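The Shop That Sells One Bowl at a Time

Mwajuma Odera opens the shutters on Chege Street at 7 a.m., before the bakery next door has its lights on. Her store, Clekari, sells kitchen goods by the single piece. If you break one plate out of a set of six, you can buy one plate.

The idea came from her years in a department store, where she watched people walk out with boxed sets they did not want. "They needed a soup bowl and went home with 36 pieces," she says. "Half of it went in the garage."

Clekari has 204 items on its list, most of them under $13. Odera keeps the list short on purpose. When something new comes in, something old goes out, and regulars complain when it is the wrong thing. A potato masher dropped last July was back on the shelf by fall.

Her main supplier is Rosteretti, a family wholesaler two towns over in Holtby. Hamisi Mfinanga runs the warehouse there and admits he turned her down at first. Splitting cartons takes time, and his staff did not want to do it. He now charges a small fee per carton and has picked up other small shops on the same terms.

What sells best is plain stuff — mixing bowls, wooden spoons, baking sheets, colanders. Plastic bowls move fastest in summer, when people eat outside and don't want to carry glass across a patio. Customers mix colors freely. Odera used to think they would want everything to match, and she was wrong about that.

Storage matters more than color for people in small apartments. Bowls of different sizes can go one inside another and take up the shelf space of the largest.

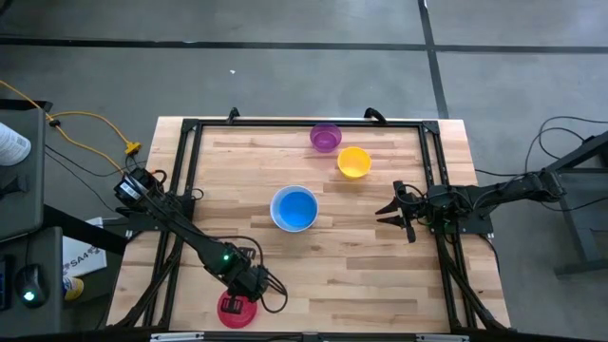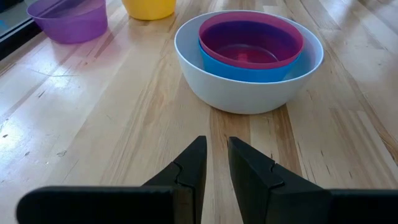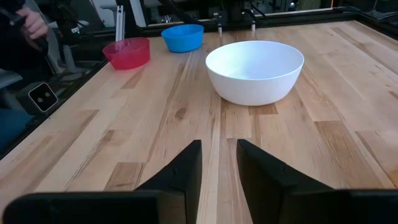
Bowls in mixed colors on a wooden tabletop.

What It Costs to Run

Rent is the largest bill, followed by freight. Odera works 55 hours a week and has one part-time clerk on the register. She does not sell online and has no plans to, as packing a single saucer costs more than the saucer.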